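Flalgate House: laundry and clothes storage, second progress report
Prepared by Catrin Hughes for Prys Wynne, Gittins Fund

Where the money went
The grant was to get clothes off the bedroom floors and into drawers that close. We have spent 364 dollars so far, nearly all of it on Clindum drawer inserts. I said in December that I doubted inserts would fix a habit, and I still do. They are decent inserts. They hold a shirt only if somebody folds it first.

Folding
The Alar guide we were sent wants sleeves straight before anything else happens, with the body of the shirt flat on the bed. Long sleeves are the slow part. Stripes do help a little, as a crooked fold shows up right away.

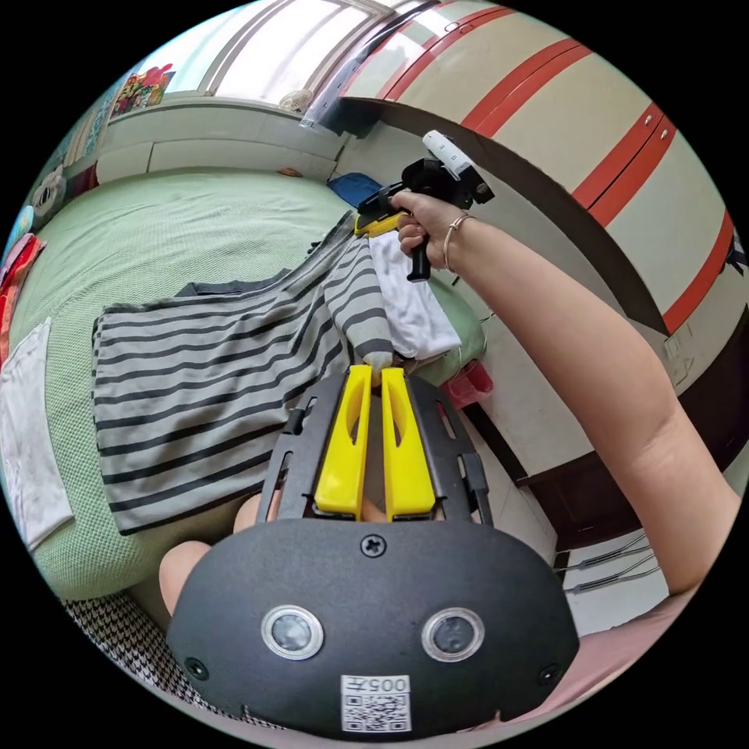
Sorting and putting away
We logged 106 garments in the first round of sorting. Of those, 17 went out as too small or too worn. The rest were meant to be folded the same day, and they were not. Two bedrooms got done – the other rooms still have full baskets. I would not read much into the two that worked, as both residents were fairly tidy already.

T-shirts go better than anything else. A gray one with black stripes folds down to a smooth rectangle on the blanket, and a white piece can be folded and set next to it until the pile is ready to move. Whether the pile then moves is the part I can't vouch for. 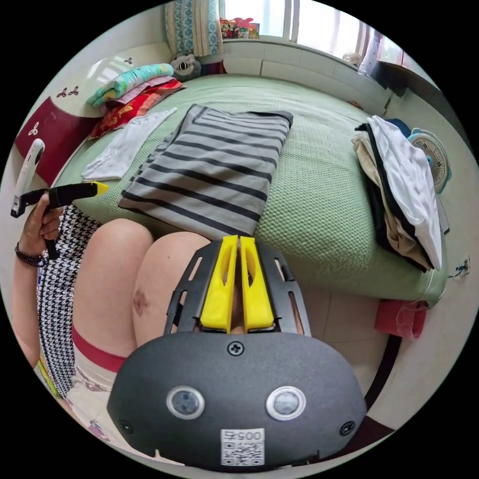 Last updated: Sunday, January 26, 2020

What I would change
The plan assumes every bedroom has a clear bed at folding time. Ours are small and the pillows have to go somewhere. I'd like to try a table in the hallway before buying more inserts for the remaining rooms.

I'd also drop the weekly tick sheet. It came back fully ticked from a room where I had just seen the drawers, and they were empty.

Still to do
Finish the baskets. Relabel the top drawers. Send Prys the receipts for the second order, minus the one Clindum has yet to reissue.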